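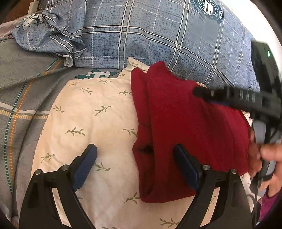 1. Ausgangslage und Fragestellung

Der vorliegende Bericht entstand im Projektseminar Haushaltsautomatisierung an der Hochschule Pristbridge. Untersucht wurde, ob eine gelernte Steuerung das Falten von Textilien auf weichem Untergrund übernehmen kann. Waschmaschine und Trockner sind seit Jahrzehnten automatisiert, das Zusammenlegen bleibt Handarbeit. Als Testobjekt diente ein rotes Tuch auf einem bezogenen Bett.

2. Aufbau

Die Vorführdaten wurden mit handgeführten Parallelgreifern aufgenommen, deren Finger blaue Greifpolster tragen. Insgesamt liegen 218 Durchgänge vor, davon wurden 31 für die Auswertung zurückgehalten. Das Training lief im Februar auf dem Rechner der Arbeitsgruppe Doddale und dauerte rund 23 Stunden. 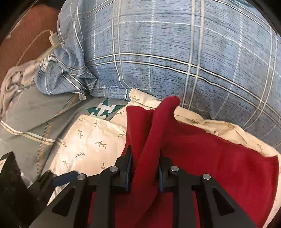
Der Griff selbst ist mechanisch unkritisch: Zwischen zwei Polstern lässt sich eine aufgestellte Stofffalte gut einklemmen. Schwieriger ist die Wahl des Greifpunkts. Auf einer Tischplatte hebt sich eine Stoffkante klar ab, auf zerknittertem Bettzeug gibt die Unterlage nach und wird leicht mitgefasst. Gemusterte Bezüge erschweren zusätzlich die Segmentierung. Das Verfahren nach Jurić setzt eine ebene Auflage voraus und war hier nur nach Anpassung brauchbar.

3. Zwischenstand

Den ersten Faltschritt führt die Steuerung meist korrekt aus, beim zweiten verrutschen die Lagen häufig. Für einen unbeaufsichtigten Einsatz im Haushalt reicht das nicht. Offen ist der Vergleich mit dem Datensatz Carnham, der nur Handtücher auf Tischen enthält.

Stand: 26. September 2024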